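Questions I get asked about the supper club

How do I book?
Send me a message through the form on the Lodholm page. I open bookings in April for the whole summer, and I answer everyone myself, so give me a day or two! If you've not heard by then, check your junk folder (mine always end up there).

How many people come?
There are 12 seats, all at one long table. You'll be next to strangers unless you book the lot, and most people end up swapping numbers over pudding.

What does it cost?
It's £40 a head for four courses and coffee. Bring your own wine, I don't charge corkage. The deposit is £13 and comes off your bill on the night.

Can you cook for vegans or allergies?
Vegans, yes, gladly. Nuts and gluten are fine too if you tell me when you book. I can't do a last-minute switch at the door, my kitchen is tiny.
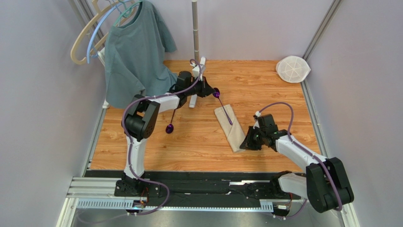 Photo: Raffaele Testa

Do you sell the cutlery?
I get this one a lot! I don't, sorry. I pick up odd spoons and forks at the Movville flea market and nothing matches. Go early and take cash.

Where do I park?
Use the car park behind the church, it's 200 metres down the hill and free after six. Please don't block Agata Piras's gate next door, she needs to get her van out.

Can I bring my children?
Over tens are welcome. We don't sit down until half past seven and it can be eleven before I bring the coffee out, so it's a long evening for little ones.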